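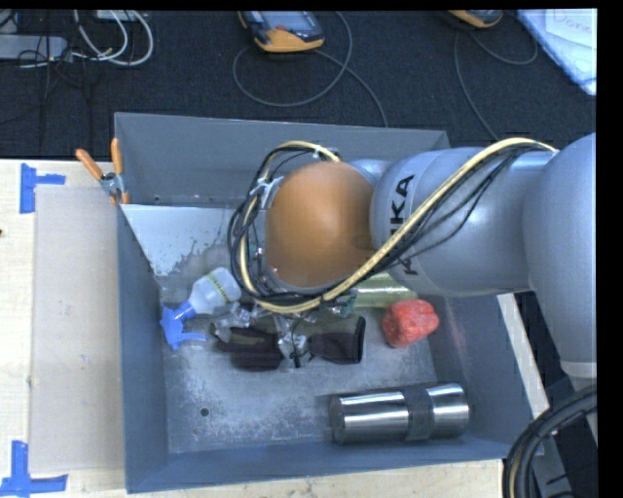 Damham Hall Users' Group – minutes of the November meeting, held in the back room at 7pm on the usual Saturday.

1. Lost property. The group went over the lost property rules again, this being the third meeting at which they have come up. The Mangundap Room side still wants one bin for everything. Several members doubted that this had ever worked, and pointed to the grey metal bin, where a spray bottle with a blue trigger lies in with a dark fabric item and something red that looks like a pepper. Cleaning things should go back to the cleaning cupboard. Agreed, though it was also agreed in March.

2. New boxes. Hukberg have quoted 48 pounds for a set of lidded boxes. The secretary asked what lids would do except hide the problem. No answer was recorded. Deferred.

3. Labels. A proposal to label every item with the date it was found was carried by one vote. The secretary wishes it noted that the last roll of labels is still unopened.

4. Keeping time. Items to be kept for 60 days, then offered to the Jidero shop. The shop has not yet said it wants them.

5. Cupboard key. Key 22 is missing again. A spare will be cut if it has not turned up by the next meeting.

6. Any other business. The padlock code is no longer 3448. Members should ask at the desk for the new one and not write it on the door.

Meeting closed 8.20pm.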